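Convocatoria abierta: músicos para la gira de otoño de Pistel

Pistel busca dos intérpretes. Quien toque la zanfona puede dejar de leer aquí y escribirnos directamente, con la tranquilidad de saber que compite contra muy poca gente. Los demás tienen por delante una convocatoria larga, redactada por alguien a quien le han pedido que sea claro y que arrastra varios años de malentendidos con gente que tocaba estupendamente.

Somos un grupo de música tradicional de raíz, con repertorio de baile, unas cuantas canciones de trabajo y una proporción de piezas propias que crece cada temporada, pese a las protestas de una parte del público. Hemos publicado dos discos. El primero, Yin, se agotó porque hicimos pocas copias. El segundo, Demitari, sigue disponible en cantidades generosas, y quien entre en el grupo recibirá un ejemplar. O varios, si tiene coche.

En noviembre estrenamos Mombridge, un espectáculo de concierto sentado (el público; nosotros, según la pieza) construido sobre melodías de danza que han ido perdiendo a sus bailarines. Las hemos arreglado para seis músicos. En este momento somos cuatro. De ahí el anuncio.

Qué plazas ofrecemos

La primera es de violín o viola, con función melódica principal. Necesitamos a alguien que sepa llevar un tema sin acelerarlo, que ornamente con criterio y que entienda que una jota a la velocidad de una persecución policial deja de ser una jota. Se valorará que improvise segundas voces. Se valorará todavía más que sepa cuándo no hacerlas.

La segunda es de instrumento de fuelle o de cuerda grave: acordeón diatónico, acordeón cromático, concertina, violonchelo o contrabajo. Sabemos que es una lista rara y que entre una concertina y un contrabajo hay cierta distancia, sobre todo en la furgoneta. Buscamos un suelo sobre el que apoyar los arreglos, y estamos dispuestos a reescribirlos según quién aparezca. También la zanfona entra en esta plaza, como se insinuaba al principio.

En ambos casos hace falta cantar en coros. No pedimos una gran voz, pedimos afinación y ganas de abrir la boca. Un canto tradicional a seis voces con dos personas moviendo los labios se nota desde la última fila, y hay una grabación nuestra que lo demuestra y que no pensamos enlazar.

Qué pedimos

Experiencia en escenario, amateur o profesional. Nos da igual el título, aunque si lo tienes puedes mencionarlo, que bastante costó sacarlo.

Capacidad de aprender de oído. Las partituras existen, pero las escribimos después de haber tocado las piezas y suelen contener una versión de los hechos un tanto optimista. Quien necesite el papel para trabajar lo tendrá, con la advertencia de que los compases de la última página cambian mucho.

Disponibilidad para ensayar una tarde a la semana y para dos residencias intensivas antes del estreno, con alojamiento y comidas a nuestro cargo. La comida es correcta. El alojamiento es compartido, en habitaciones dobles, y ha inspirado ya alguna composición en tono menor.

Instrumento propio en buen estado y, si se toca algo delicado, funda rígida. Las fundas blandas tienen su encanto hasta la primera carga con prisas.

Paciencia con las pruebas de sonido. Tocamos en teatros pequeños, en iglesias, en frontones y de vez en cuando en plazas donde el equipo llega cuando llega. Una parte importante del oficio consiste en estar de pie junto a un monitor esperando a que alguien encuentre un cable.
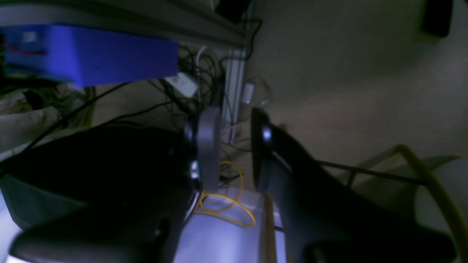 Qué no pedimos

Traje regional. Salimos con ropa de calle, limpia en la medida de lo posible y de colores que no peleen demasiado entre sí.

Seguidores. Cada año llega alguna candidatura que dedica más espacio a las redes que a la música, y la leemos con el mismo interés con que leemos las condiciones de uso de una impresora. Si tienes mucho público, enhorabuena, y ya nos lo presentarás.

Pureza. Si vienes del jazz, del barroco, del punk o de una orquesta de verbena, nos interesa. Quien ha tocado pasodobles a las cuatro de la madrugada delante de un público que discute tiene una resistencia que no se enseña en ningún conservatorio. Tampoco hace falta haber nacido en una aldea ni tener una abuela con repertorio, aunque si la abuela existe y canta, nos gustaría conocerla.

Condiciones

Cada concierto se paga a 200 euros netos por músico, con alta en la Seguridad Social. Todos los miembros del grupo cobran lo mismo, incluidos los que fundaron esto y creen secretamente que merecerían algo más. Los ensayos semanales no se pagan, cosa que preferimos decir ahora y no en el tercer café. Las residencias sí, con una cantidad fija que se acordará antes de firmar y que figurará en el contrato.

Los desplazamientos los organizamos nosotros y salen desde nuestro local de ensayo. Quien prefiera viajar por su cuenta puede hacerlo y se le abona el billete de tren, siempre que el tren exista. Las dietas se pagan el mismo día. El reparto de asientos en la furgoneta se decide por un sistema antiguo e injusto que los nuevos irán descubriendo.

Los derechos de los arreglos se reparten entre quienes los hacen. Si aportas un tema tradicional recogido por ti, constará en el programa de mano y en el disco, si llega a haber disco. De momento Mombridge es solo un espectáculo, y queremos verlo funcionar en directo antes de volver a llenar un trastero de cajas.

Cómo presentarse

Envía un correo con lo siguiente:

Un párrafo sobre ti. Un párrafo es un párrafo. Las biografías en tercera persona que empiezan con «desde su más tierna infancia» serán leídas en voz alta en el ensayo.

Dos grabaciones. Una pieza de danza tradicional, de donde sea, y otra cosa que te guste y que no se le parezca. Nos vale el teléfono apoyado en una silla. Preferimos oír la respiración y el roce del arco antes que una mezcla impecable en la que no sabemos cuánto eres tú. Por favor, enlaces y no archivos adjuntos: nuestro buzón tiene la capacidad de un dedal y ya ha muerto en convocatorias anteriores.

Tu disponibilidad para el otoño, con las fechas que ya tengas ocupadas. Comprendemos que haya bodas. Hay siempre bodas.

El asunto del mensaje debe indicar el instrumento. Parece un detalle menor hasta que se reciben muchos correos titulados «Hola».

Las candidaturas se admiten desde la publicación de este anuncio, 21 de marzo de 2022, hasta que cubramos las plazas. No hay fecha de cierre, pero empezaremos a escuchar en cuanto llegue el primer enlace, así que esperar al último momento es una estrategia arriesgada en la que falta saber cuál es el último momento.

La prueba

A las personas preseleccionadas las invitaremos a pasar una tarde tocando con nosotros. Mandaremos antes la grabación de una pieza de Demitari para que la traigan más o menos digerida, y allí mismo montaremos otra de oído, elegida entre las más cortas. Después se toma algo. Esta última parte no puntúa, aunque tampoco vamos a fingir que no miramos cómo trata la gente a quien sirve las mesas.

La tarde de prueba no se remunera, pero pagamos el viaje de ida y vuelta a quien venga de fuera. Si alguien no puede desplazarse por trabajo, cuidados o cualquier otra razón, que lo diga y buscaremos otra fecha. Hacer la prueba por videollamada lo intentamos una vez, con un retardo que convirtió una muñeira en un canon, y aunque el resultado tuvo defensores no vamos a repetirlo.

Contestaremos a todo el mundo, también a quienes no sigan adelante. Puede que tardemos. Ensayamos mucho, tenemos otros trabajos y el encargado del correo toca además la percusión, con lo que eso implica para su concepto de la puntualidad.

Preguntas que ya nos han hecho

La edad no importa, siempre que puedas firmar un contrato y bajar una escalera con un altavoz.

Se puede venir con otro grupo en marcha. Todos tenemos alguno. Solo pedimos que Mombridge tenga prioridad en las fechas firmadas, y que no nos enteremos por un cartel de que tocabas el mismo día en otro sitio.

El local de ensayo tiene acceso a pie de calle y baño adaptado. No todos los escenarios de la gira lo tienen, y si necesitas algo concreto conviene hablarlo pronto para negociarlo con las salas.

El bodhrán no entra en esta convocatoria. Ya tenemos uno y nos parece suficiente.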